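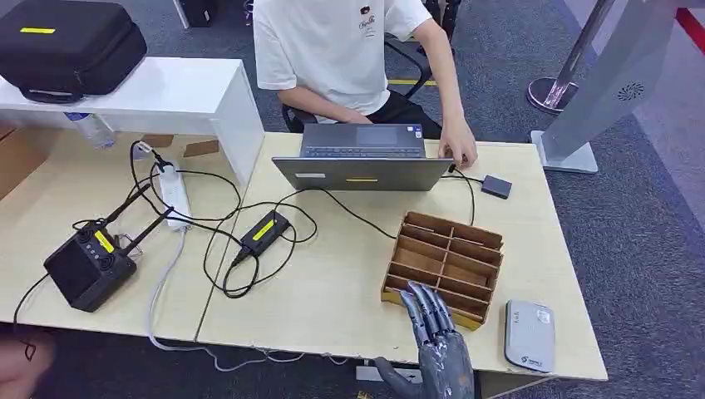

Idahosa wanted to know first whether the hands at the Skernitz open day were worked by an operator or ran on their own, and that is my question too. I went in July, our firm sorts access cards, and the leaflet says 2,000 cycles between services. Is that figure any use for planning?
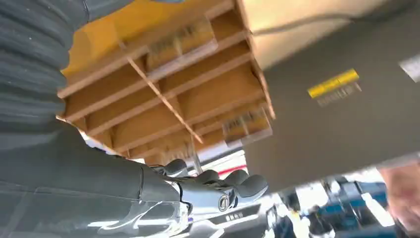

Answered by Fometow | 7 December 2023 | 3 votes

Ask what counts as a cycle. One full close and open under load is the usual meaning – an unloaded close wears the tendons far less. Get it in writing. 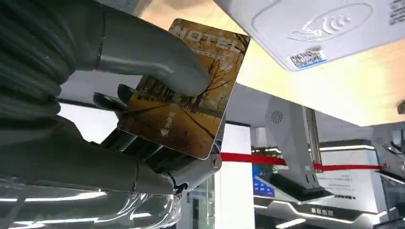 Thin, stiff cards are also a poor test of grip force. They slip sideways before they drop, so ask for the slip rate over 100 picks with your own cards.

Answered by Diketti | 0 votes

Depends on the operator. Ours was fine.

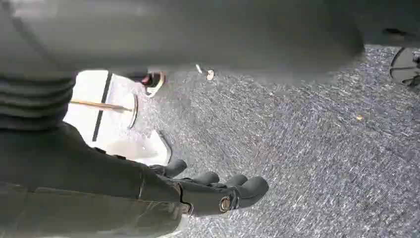
We did have to reset the wrist limits for anything below desk height. Not in the manual.

Comments (2)

Skernitz told me 13 picks was the longest run they'd show visitors.

Which manual, the old one or the new one?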